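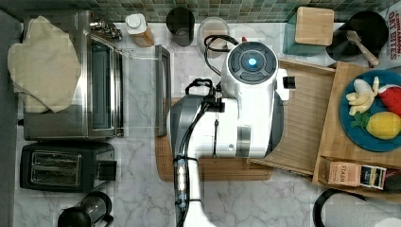 Gamen Tie-In Comics List: README

Print | E-mail

The Gamen list collects comic books which were made from television shows, mostly reality and talent shows. It was started at Grindham as a help for collectors, and later it moved to Evosgate, where the files are kept now. Last update: 27/11/2022.

What is inside

The main file, issues.csv, has 849 rows, one for each printed issue. They belong to 108 series. A second file, credits.csv, has nearly 2000 rows with writers, pencilers, inkers and letterers, as they are printed in the issue. Both files are saved in UTF-8 and use a comma between fields.

The main file has 10 columns: issue_id, series, number, show, publisher, cover_date, pages, price, variant, notes. If the cover gives only a season, such as "Fall", we write the season and do not guess the month. An empty price means the comic was given away for free, usually at a convention or inside a DVD box.

What counts as one issue

A variant cover does not make a new row. It is written in the variant column, with a semicolon between covers. A reprint with new pages does make a new row. Digital comics are included only when they also appeared on paper.

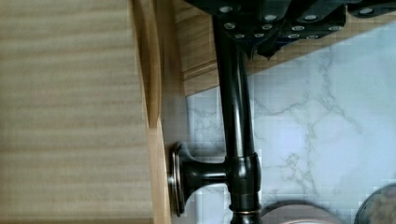
One reader wrote that the biography comics should be taken out, as they tell the life of a performer and have little to do with the show itself. We understand this opinion, but many of these books carry the name of the show on the cover, and collectors look for them together. They are marked "bio" in the notes column, so it is easy to filter them.

Known problems

The Saragih donation came without cover dates for the older issues. We filled in what we could find from the inside pages, and the remaining ones are left empty. Some letterers are credited only by a studio name. Please do not treat the price column as market value.

Corrections

Send the issue_id and a scan of the page where the credits are printed. Corrections received after November go into the next version.

Related items

Gamen Talent Show Annuals
Gamen Trading Card Checklist
Evosgate Convention Giveaways
How to read a cover date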